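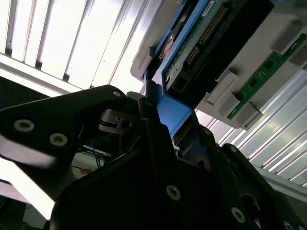 Bohumila Ďurica and Roel Bosman
Project report, fermented drinks module
Last updated: May

We wanted to know if ginger beer made with a live plant (the jar of ginger, sugar and water you feed every day) tastes any different from ginger beer made with a packet of yeast. Started with 2 plants, one fed on white sugar and one on brown. The white one died. Brown one carried on, so that is the one in the results.

Method. Peeled and grated root ginger, 600 g for the whole project, bought in one go so it would all be the same age. Six bottles from the plant, six from Ernus yeast. Same lemons, same tap water, left to stand overnight to let the chlorine off. Bottles kept in the cupboard next to the boiler – too warm probably, we would pick somewhere else next time. Opened each one a bit every evening to let gas out. Roel forgot one evening and the lid went, so that bottle is not counted.

Tasting. Our class plus Mr Gachanja's group, plain cups, no labels. Most people picked the plant one as the sharper of the pair. Quite a few liked the yeast one more becuase it was sweeter and had more fizz. Two people said both tasted of washing up liquid, could be how we rinsed the cups.

Problems. The hydrometer readings at the start were taken before the sugar had disolved, so we can't work out the strength. Big gap, we know. Also the plant bottles got almost twice as much lemon in the first batch – our mistake, the recipe sheet had been copied out wrong.

Still to do: repeat with the right lemon, try a cooler cupboard, and take the readings again properly. Bohumila still has the plant going at home and will bring half of it in.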